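Recording Wheelchair Demonstrations: Care Room Task, Part 2

Trevaskis Robotics Club, project pages
Last updated 18 May 2023

Part 1 covered powering up the robot and checking the arms. This part covers recording the wheelchair task, from setting up the chair to saving a clean run. You need two people, one on the controls and one on the stop button. Read the whole page before your first session.

Before you start

Charge the controller batteries to at least 80 percent. Below that the wrist joints tend to lag near the end of a session, and the runs have to be thrown out.

Log in to the lab computer with the club account and open the Jurkach recorder. Pick the project called Luvura from the drop-down list. Do not make a new project. Last February we ended up with runs saved in four different places, and it took most of a weekend to sort them.

Move your bags and jackets out to the hallway.

Setting up the chair

1. Park the wheelchair next to the bed with its back to the robot. The push handles should point at the robot.
2. Leave enough room between the left wheel and the bed rail to slide your hand through. If the wheel rubs on the rail, the chair turns when it is pulled and the run is no good.
3. Release both brakes. Check them by hand. A locked brake is the most common reason a run fails, and it strains the gripper.
4. Swing the footrests up.
5. Drive the robot base in until the arms can reach the handles with the elbows still bent. If the elbows are straight, you are too far back.

Taking hold of the handles

Start with both grippers fully open. Bring the left one in first, slowly, then close it. The left handle is the harder one because of the bed, so get it out of the way. Then do the right. Close each gripper until the force bar in the recorder turns green and stop there. Squeezing harder does not help and wears out the finger pads.

Once both grippers are closed, hold still for a two count before you move the base. The training script looks for this pause to find the end of the grasp. Runs without it get skipped.

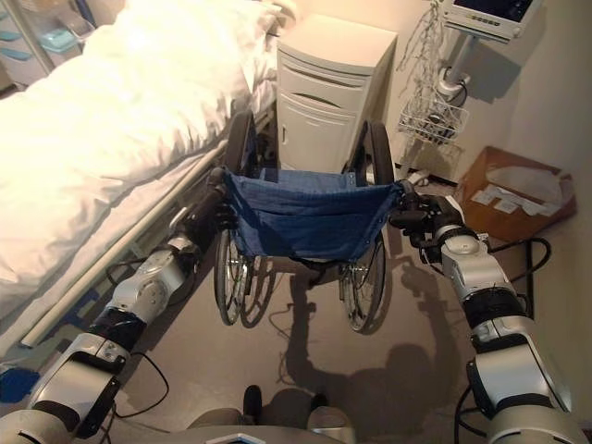 On the hold, Celtton wrote in the comments on the old version of this page that a two count was too short for new drivers, who rush it, and that their team tells people to say "one wheelchair, two wheelchair" out loud. We tried it and it works. Say it out loud.

Pulling back

Move the base straight back at the slow setting. Keep both arms at the same height. If one side starts to lead, stop the base, even the arms out, and go on. Small corrections are fine to keep in the recording. Big swings are not.

Stop when the chair's front wheels reach the tape line. Open the right gripper, then the left, and lift both arms clear before you end the run. If you end it with a gripper still closed, the next driver starts with a bad arm position.

Saving and labeling

Type one of these in the result box:

good: chair reached the line, both handles held the whole way
slip: a gripper came off but was put back
fail: anything else

Keep the slips. They are useful for training. Fails can be deleted at the end of the day, after the second person has looked at them.

Our goal for the season is 3,000 good runs across all tasks. The recorder shows 3,652 saved in total, but that number includes slips and fails. The wheelchair task has 423 good ones and is behind the others, so please sign up for it if you have a free slot.

Common problems

Gripper closes next to the handle: the depth view is usually off when sunlight or a lamp hits the metal. Close the blinds or move the lamp and redo the head calibration.

Chair drifts toward the bed: check the left brake again, then check tire pressure.

Recorder freezes at save: wait a full minute before you close it. Most of the time the file is there.

Base will not move: the stop button is probably still pressed in. Twist to release.

Part 3 covers the bedside drawer.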